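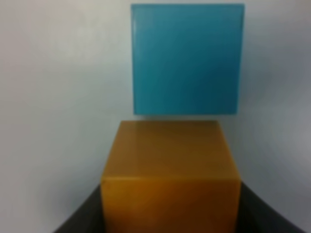 How much can a block-handling task say about a data collection kit intended for general laboratory use?

It can show whether the hardware, the recording software and the operator instructions work together over a long series of short episodes. It says little about performance on soft, heavy or irregular objects, and the findings in this section should be read with that limit in mind.

4. Evaluation of the Griveck Tabletop Kit

4.1 Scope of the review

The Griveck kit is sold as a package for laboratories that already own an arm and want to record manipulation episodes without building their own collection software. It consists of a wrist camera mount, a recording program, a calibration routine and a printed operator guide. Support is sold separately under a yearly service plan. Our review covers the kit as supplied to the Warkanano laboratory under a 90-day loan agreement. The supplier had no part in the analysis and did not see the results before submission.

Two questions guided the work. The first was whether an operator with no earlier training on the kit could produce usable episodes by following the guide alone. The second was whether the wrist view and the fixed view remained aligned in time over a full working session. Price was left out of the comparison, as the terms quoted to academic buyers vary by region.

4.2 Procedure

Seven operators took part. Each was given 30 minutes with the guide and the arm before recording began. The task was to grasp a colored cube and bring it to a group of other cubes inside a marked area. Operators were free to choose their own approach path. An episode was ended by the operator, who then marked it as complete, incomplete or void in the recording program.

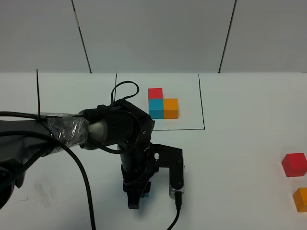

Figure 4. The arm over the work surface, with the marked rectangle and a group of red, teal and orange cubes behind the gripper.

Across the loan period the operators recorded 754 episodes. Every episode was later checked against both camera streams by one of two raters, Njål Solheim or Eliécer Quintero, neither of whom had operated the arm. Where a rater disagreed with the operator's mark, the other rater viewed the same episode and the two settled on a final label. The labels entered by the operators were kept in a separate column and are included in the released table.

4.3 Findings

The guide proved adequate for basic operation. All operators were able to start, stop and label an episode after the practice period. The chapter on calibration was weaker. It refers to a menu that was moved in the current version of the software, and several operators asked for help at this point. We recommend that buyers request the revised chapter, which the supplier provides as a separate file.

Time alignment between the two views was good at the start of a session but drifted when the program was left open between operators. Restarting the program restored the alignment. The guide does not mention this, and a laboratory that records in long shifts could collect a large amount of affected data before noticing.

The wrist view was useful to the raters mainly in the last part of the approach, when the gripper body could hide the grasped cube from the fixed camera. Its weakness is focus. At short range the edges of the cubes and the fingers are soft, and the raters relied on color to tell neighboring cubes apart. For tasks in which the objects share one color, we expect that a different lens would be needed – the mount accepts one, although the calibration must then be repeated from the start.

Cable routing also deserves attention. The kit leaves this to the buyer, and the guide gives it a single paragraph. In our setup the cables ran along the arm and down across the table, and operators reported that they planned some paths with this in mind. A set of clips is listed as an optional part but was not included in the loan.

4.4 Comparison with earlier kits

Warkanano had previously used the Duggan and Isen kits for similar tasks. A direct comparison of episode quality was not attempted, as those recordings were made with other operators. On setup alone, the staff rated Griveck easier to install than Duggan and similar to Isen. The Isen software warns the user when the two streams lose alignment, and the same warning would resolve the most serious problem we found with the Griveck kit.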